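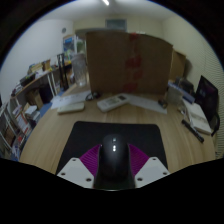
Trandness Songwriting Week: your questions

Do I need to be a finished songwriter to come?
No! Plenty of people turn up with half a chorus and a phone full of hummed bits. If you can carry a tune badly and enjoy other people's songs, you'll have a great week.

What does a normal day look like?
Workshops in the morning, one-on-ones after lunch, and a long break before dinner for writing or napping. Evenings are for music. Thursday is the big round-robin in the Hilard Room, where everyone who wants a turn gets one song (and the harmonies from the back row are glorious).

Can I bring my instrument?
Please do. There's a lockable store next to the Makhubela Hall and it stays open until 9 p.m. We have a piano in each of the teaching rooms, so pianists can travel light.

How many people come?
Last October we had 167, our biggest crowd yet! Workshop groups are kept small, and you pick your 2 main courses when you book. 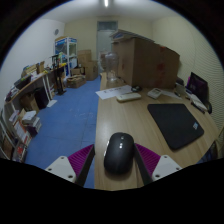 Is the open mic scary?
Everyone's nervous and everyone claps like mad. You can sign up alone, with a friend, or with whoever you met at breakfast. Lyrics on a music stand are fine.

Where do I sleep?
Most people stay in Dredix House, a two-minute walk from the dining room. Rooms are single with a shared kitchen on each floor. Bring earplugs if you like an early night, as the late singing does drift up the stairs.

Can I come just for the day?
Yes, day tickets include lunch and the evening concert. The hall seats around 300, so there's room for your family at the concert too.

Will there be recordings?
We record the final concert and send everyone a link. Workshops aren't recorded, so bring a notebook.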